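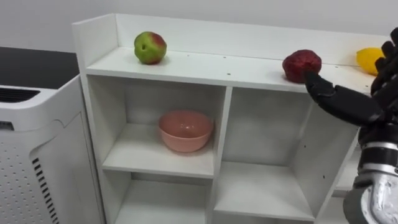

A morning at the Nolau lab, and a hand that did not want to open

7 Jan 2023
Report by Ctibor Charvát

Our small group of maintenance technicians was invited to visit the robot laboratory of Nolau in Nokamcombe. I work with packing machines, and I wanted to see how other people deal with faults. Most visits of this kind show you only the good side. The invitation for this one said that we would hear about a failure and see the work that came after it, so I signed up the same evening.

Arrival and safety talk

We were met at the gate by Harpreet Vachon, who leads the test group. She gave us visitor cards and safety glasses and took us up to the second floor. The safety talk was longer than I expected. We had to stay behind a yellow line on the floor, keep our hands out of the working area even when the arm was standing still, and learn where the red stop buttons were. There are 2 of them in the room. One is next to the operator and one is by the door.

I asked why the button by the door was mounted so low. Harpreet answered that it had been higher before April, and that we would come to this part of the story later.

The task

The task of the group sounds simple. An arm with a black hand, which has fingers like a human hand, must take fruit from the top of a white shelving unit and put it in a bowl. An apple, a lemon and a red fruit with a bumpy surface were laid out along the shelf, and a pink bowl stood in one of the compartments below. I was surprised how ordinary it all looked. There was even an air purifier next to the shelves, the same kind of thing that people have in a bedroom.

Brodie Sutcliffe operated the arm for us. He told us that the red fruit is the one they talk about most. The apple and the lemon are smooth, and the fingers slide a little before they hold. The rough surface does not slide, so a fingertip that comes in too low catches on it and pushes the fruit away, or presses it against the shelf. He prefers to bring one finger in first, low and slow, and to close the others only after that. During our visit he stopped many times with the finger just in front of the fruit and looked at his screen before he continued. For us it was a little boring at first, but later I understood it.

What happened in April

Harpreet then told us about the fault. I try to repeat it as exactly as I can from my notes.

The group was making a long series of grasps. On grasp number 559 the hand closed on the fruit and did not open again. The operator gave the open command, and the software said that the hand was open. The fingers were still closed. The arm then went on with its next movement, since for the program everything was in order, and it pulled the fruit along the shelf and struck the upright board at the end of the unit.

Corey Ormsby was standing near the door. He reached for the stop button, and in the hurry his hand hit the frame of the door first. He lost a second or two there. He was not hurt, and the arm stopped, but a finger joint was broken and the shelf had to be replaced. The button was moved down the same week.

The cause was found after 4 days. A cable to the finger sensors, from a supplier called Kuipers, had been bent too tightly near the wrist. When the wrist was turned far to one side the signal was lost, and the software kept the last good value and showed it as if it was new. So there were really two faults, one in the cable and one in the program. Kiri Dunstan, who wrote the new check, said openly that the second one was more serious. A broken cable will come again one day. Old numbers shown as new ones can hide any kind of problem.

I must say I felt uncomfortable in this moment. We have a labeling machine at home that does the same thing with its temperature reading, and we have lived with it for years.

What they changed

Now every sensor value has a time mark. If a value is older than 35 milliseconds, the arm stops and waits for a person. The cable is led in a wider curve, and they look at it every morning before the power is turned on. The operator must also confirm with his own eyes that the fingers are open before the arm leaves the shelf. The record of all stops is kept in a tool named Dasta, and we were allowed to scroll through it. Most of the entries are short and dull: "late value, wrist turned left, restarted." A few say only "operator unsure." Harpreet said that nobody has to explain this kind of stop, and I liked that very much.

Not everyone in our group was convinced. One colleague found the limit too strict and asked how much time they lose with false stops. Kiri agreed that it is annoying — in a factory it would maybe not be accepted — but they don't want to make it longer until they have new cables from another supplier.

Practical notes for other visitors

The visit takes the whole morning. The parking place is small, so come by bus if you can. Wear closed shoes, otherwise they will not let you in the test room. Coffee is in the corridor and it is free. Questions can be asked at any time, but not while the operator is doing a grasp. Please respect this, we forgot it once and Brodie had to begin again.

The notes of the fault are given to visitors on paper at the end. I have one extra copy and can lend it to a member who could not come.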